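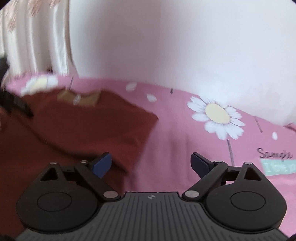
Rima asked why the talk starts with bedding when the title says sleep and shift work, and whether people on nights would put up with being told about sheets. Her other comment was that the first draft had too much on body clocks and too little on the bedroom. I've moved the bedroom up.

## Opening (4 minutes)

- Thank Prurkine for the room. Phones on silent, but leave them on if you're on call.
- Ask for hands: who came off a night shift this morning? Let them sit near the door.
- Day sleep is lighter and shorter for most people. Tonight is about the room you do it in.

## The bed

Start with pink sheets. Color makes no difference to sleep. Fabric and fit do, a little.

- Cotton or linen if you run warm. Daytime rooms heat up after noon, so what works at night may be too much.
- Two thin layers are easier to manage than one thick one.
- If you share a bed with someone on days, get separate covers. Victor Okoth said I could use his story – he and his wife argued over one comforter through a whole winter, then bought a second.
- Change the sheets on a day off. Coming home at 8 a.m. to a bare mattress is miserable.

PAUSE. Someone usually asks about weighted blankets here. Say that some people like them, they can be hot, and borrow one before buying.

## Light

- Blackout curtains need to overlap the wall on both sides. Most of the light gets in at the edges.
- Cheap fix: painter's tape and dark cardboard. Renters can take it down again.
- Eye masks are fine. Try a few shapes.
- Sunglasses on the way home, but not if you're drowsy and driving. If you're drowsy, don't drive at all. Say this slowly.

## Noise

- A fan covers most street noise and keeps air moving.
- Tell the neighbors your hours. Nisreen Atallah put a note through 33 doors on her block and got two rude replies, and the lawn mowing moved to the afternoon.
- Doorbell: switch it off or put up a sign.
- Keep one way for family to reach you. Most phones let chosen numbers ring through.

## Before bed

- Eat something small. Going to bed hungry wakes people early.
- Stop coffee well before the end of the shift. Expect groans.
- Same order every time: shower, teeth, curtains, bed. Dull is good.

## Questions

Zachary MacPherson has the second microphone. Repeat each question for the back row. Anything about medication or sleep apnea goes to their own doctor – don't guess.

Handouts are on the side table, 41 copies. The spare ones go back to Afaf for the December session.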